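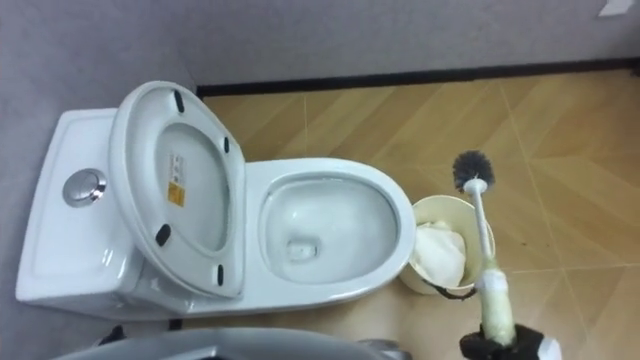
The water bills in Jundonport are going up again, and I've been grumbling over mine at the kitchen table all week. Trorkari, the company that runs our supply, says the average home will pay $16 more a month starting in July 2026. The letter blames old pipes out past the reservoir, and it comes with a page of tips for using less. Most of it is the usual stuff (shorter showers, full loads in the dishwasher), but a fair bit of the page goes to the toilet, and if yours has a round push button on top of the tank like this one, they want you to check that it pops back up after you press it. Mine sticks. I had no idea!

The bigger news is the rebate. You can get up to $166 back if you swap out an old toilet or washing machine, and there's money for 400 homes on this side of the river. You need a receipt and your account number, and the form has to go to the Trorkari desk at the Tóth building. I tried it online first and gave up on the third page – it kept asking for a meter number that isn't on my bill anywhere.

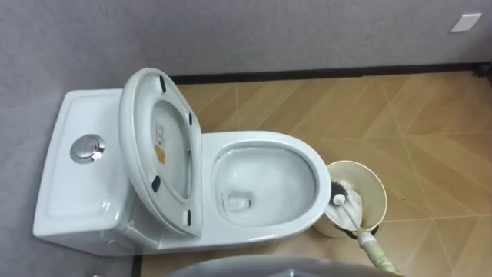 A split button like this has two halves for two sizes of flush.

Folks up in Cliradard are on a separate system, so none of this touches them. They had their own increase in June.

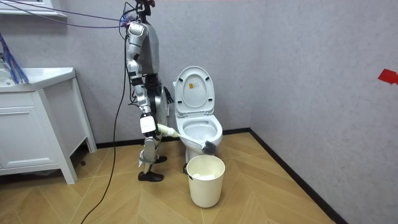 One reader up on the hill wrote in to say the rebate is fine for people who own, but renters pay the same higher bill and can't go replacing anything. She wants landlords to be able to apply for a whole building on one form. I asked at the desk and was told each unit needs its own. The line was 15 people long when I left.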